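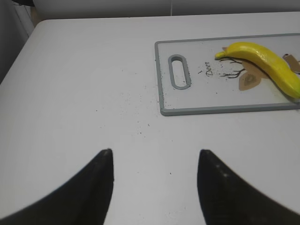 Hevatach Kitchen Things is a small collection of pictures and notes about ordinary objects on ordinary tables, and this page is the card for the cutting board part of it. We wanted boards that a person might really own, so there are plain ones, scratched ones and a few with a bit of character, like the white one with the grey rim and "Deer" in dark cursive beside the handle slot. Gladys Benavides is very fond of that one.

Each entry has a picture and a short note in everyday words. There are 400 entries altogether, and 200 of them are boards. Please use "handle slot" for the opening near the end, and spell the colour "grey" — we had both spellings for ages and it made searching a nuisance. 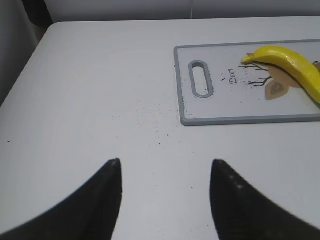
Last changed: March 2023

What goes in a note: the colour of the board, the colour of the rim if there is one, any printed words, and whatever is lying on top. Printed words are copied exactly, capitals and all. If a drawing could be antlers or could be twigs, write down both and leave it at that. 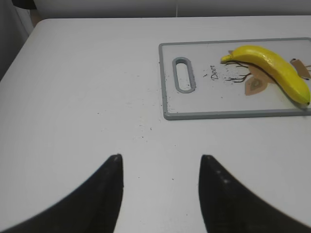
Crumbs and specks count as part of the tabletop, so mention them but don't give them an entry of their own. Fruit gets its own entry, filed under Chambi with the rest of the food.

Corrections are very welcome! Send them to Dayana Yupanqui or Jhonatan Paucar, with the entry number if you have it handy.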